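Home | Breeds | Working Dogs | Toy Group | Glossary | Contact

Nurninley Terrier
7 Nov 2025
By the Breed Pages editor

Print this page | E-mail this page

The Nurninley Terrier is a small, rough-coated dog bred in the port town of Gatomport, originally to keep rats out of the grain sheds and now mostly to keep its owners off the sofa. It takes its name from Nurninley, the farming district inland of the port, where most of the early breeding was done and where people still maintain that the town dogs are a softer sort.

Origins

Two strains are recognized. The Chisholm line is the older and the plainer, a leggy dog with a narrow head and a suspicious view of visitors. The Cemevari line is shorter in the back and heavier in the coat, and came about when a few Chisholm females were put to imported herding stock. Breeders of each line regard the other as a regrettable mistake. A registry was opened to settle the matter and has so far registered both, along with a good deal of correspondence.

The founding stock is usually given as four dogs, two from each side of the river. The early papers agree on the number but list different dogs.

Appearance

The coat is harsh and wiry on top with a soft undercoat that comes out in October, all of it, usually on one rug. Accepted colors are wheaten, grizzle and black and tan. The written standard calls for "an alert and honest expression," which judges have interpreted generously. Ears fold forward when they feel like it. Tails were once docked and are now left alone, to the benefit of the dog and the cost of anything kept on a low table.

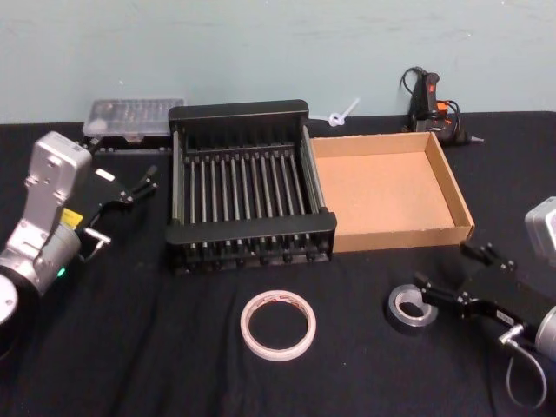
Temperament is described in the standard as "steady." Owners tend to use other words. The breed is affectionate with its household, patient with children who have food, and deaf to its own name outdoors. It digs. Fencing that goes down less than a foot is treated as a suggestion, and neighbors with vegetable beds should be introduced early and often.

Health

The Nurninley is a fairly sound breed, helped by the fact that it was ignored by fashion for most of its history. Loose kneecaps turn up in both lines, and the Cemevari dogs are more prone to itchy skin in summer. Responsible breeders check knees and eyes before mating and will show a buyer the paperwork without being asked twice. Weight is the commonest trouble. The dog has an excellent memory for who feeds it and no memory of having been fed.

Breeding and numbers

Litters are small and waiting lists long. The registry holds 2,000 names, but only 1,000 of these belong to living dogs, the remainder having stayed on the books out of sentiment. Puppies leave home at eight weeks or later, and most contracts require that a dog be returned to its breeder if the arrangement fails. Few are.

Outcrossing has been proposed several times to widen the gene pool. Each proposal has been received warmly in principle and then sent back for changes to the wording. Chisholm breeders favor a cross to some other working terrier, while the Cemevari side would prefer that the Chisholm breeders went first.

See also: Earthdog trials; Hand stripping; Patellar luxation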